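Incidencia 192: el expositor de pasta no aguanta los paquetes de espaguetis
Proyecto: Rincón de despensa Cundcombe
Abierta: 3 de enero de 2026
Estado: en seguimiento

Problema comunicado
Los espaguetis de 500 g se escurren del expositor pequeño en cuanto se apoya uno nuevo. Pasa más con los envoltorios lisos y casi siempre arriba. ¡Una pena, con lo bien que ha quedado el rincón con el papel azul de flores y el suelo de mármol verdoso!

Primera comprobación
Revisé primero lo más tonto: que el expositor asentara bien y que no cojeara. Asienta de maravilla. Pasé después a la postura de los paquetes. Tumbados a lo ancho sobresalen demasiado; en diagonal, con la pasta repartida a lo largo, se apoyan mucho mejor y encima se ve el color de cada marca desde lejos (me encanta el amarillo contra la pared).

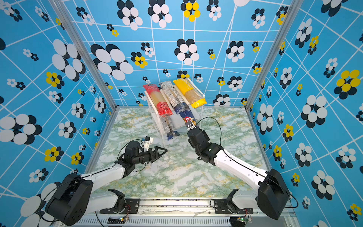 Tres paquetes en diagonal sobre el expositor.

Segunda comprobación
Probé a cambiar el orden. El amarillo lleva un envoltorio muy resbaladizo y, si entra el primero, empuja a los demás. Entrando el último, con los otros ya colocados, la cosa cambia muchísimo. También limpié las baldas con un paño seco, que tenían polvo de harina de septiembre, ¡qué diferencia! El limpiador Vurken lo descarté porque deja una película que resbala.
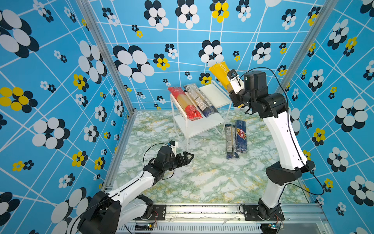
¿Cuántos paquetes conviene dejar en cada balda?
Con 2 por balda van holgados y se sacan sin arrastrar al vecino. El resto puede esperar en el cajón Roseck hasta que haya hueco.

Tercera comprobación
Repetí la colocación 8 veces, siempre de izquierda a derecha. Solo se escurrió un paquete, el rojo, y fue culpa mía: toda la pasta se había ido a un extremo y pesaba más de ese lado. Un par de golpecitos suaves antes de apoyarlo y solucionado. Me lo he pasado en grande con esta prueba, lo confieso.

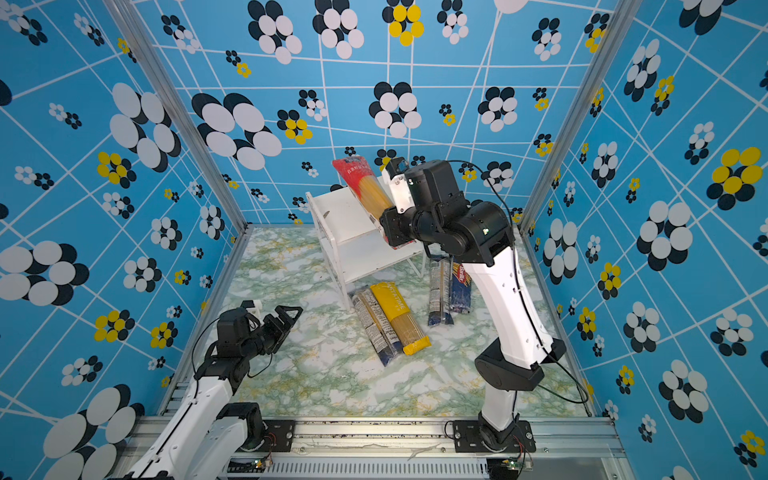
Obi
Responsable de orden y despensa, Cundcombe

Al recolocar, coged el paquete por el centro y no por la punta: los fideos se parten menos y el envoltorio no se dobla. Si hay varios en el suelo, apartad primero los que estén delante del expositor, que luego estorban para llegar a la balda baja.

Pendiente
Probar una tira antideslizante fina en el borde de la balda superior. He pedido una transparente para que no tape nada y tengo muchas ganas de verla puesta. Dejo la incidencia abierta hasta que llegue.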